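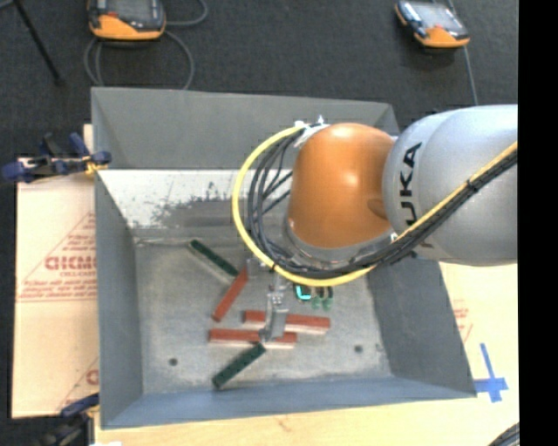
Where do the coloured blocks go at the end of a session?

Back in the grey metal bins, on the wooden benches, before you sign out.

The block sets at the Moncrieff Street toy library in Varnville have been sorted again, and the loan rules have changed a little. Red and green blocks are now kept together and go out as one set. The Pralter set has 400 pieces and is the one most families ask for. The smaller Brorik set has 40 and fits in a backpack.

Blocks may be borrowed for 2 weeks, with one renewal if no one is waiting. Please wipe them with a damp cloth before bringing them back — no bleach, as it takes the colour off. Chipped blocks should be handed in at the desk and kept out of the bin.

We are still short of long rectangular blocks. If you have any at home from a March loan, drop them in the returns slot and no late fee will be charged. Loan enquiries: extension 1305.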